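About Ackroyd & Toller

Hi, I'm Roland Naylor, and I teach people to make drinks at home.

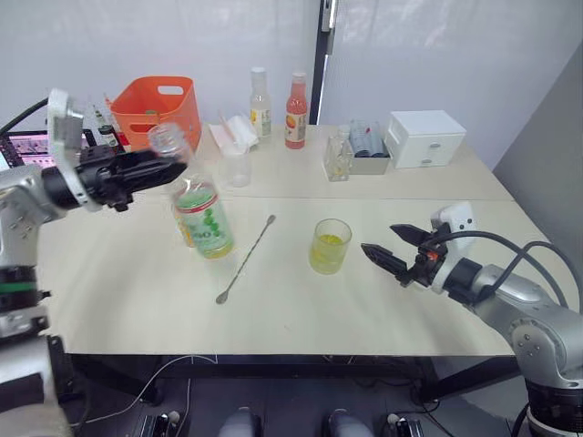 How I got here

I tended bar for 13 years, most of them at a hotel where the building went back to 1885 and the ice machine seemed to as well. Friends kept asking me to show them a thing or two before a birthday or a wedding, so one September I cleared out the back room, dragged in a long pale table and put up a sign. Ackroyd was the street, Toller was my grandmother's name (she made a fierce ginger cordial, and I still use her recipe!).

What we do at the table

Mostly we stir, pour and taste. I start everybody off with the bar spoon, a long skinny one, and a short glass. Learn to hold that spoon loosely between two fingers and half the drinks on my list are already yours. Then we get into syrups, citrus, bitters and how much is too much. You can do the whole class without alcohol, and plenty of people do.

I like the napkins and straws right there at the back of the table where you can grab them, and the little bottles along the wall too. You will spill. I still do.

Classes and visits

Evening classes run all year, and there are 54 recipes in the booklet you take home. I also go out to offices and parties as far as Prosov, as long as you've got a sturdy table and a sink close by. Our mailing list just passed 3000 people, which makes me a bit giddy.

Want to come? Call or stop in, and tell me what you like to drink. I'll have a glass ready for you.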